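Session 6 – Packing a Bag You Can Live Out Of
Notes: Bradley Goodall
13 shares | 5 comments

Last session Filippos got almost 400 things into a daypack and could then find none of them. We begin again, with the bag.

Lay it flat on the table, front side up, and find every zipper before you put anything in. People own a bag for years and meet a pocket in July.
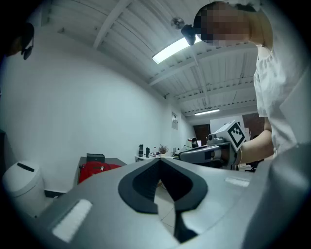
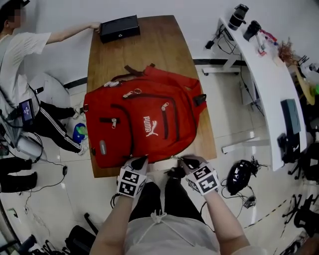

Heavy things go against the back panel. Soft things fill the corners. The front pocket is for what you will want while standing in a line, so keys, tissues and a pen – the spare shoes can go elsewhere, Shafiq.

Close each compartment as you finish it. If the zipper argues, take something out. Kneeling on the bag will not be graded.

For next time: read the Skurley handout, pages 5 to 13, and bring a bag you dislike.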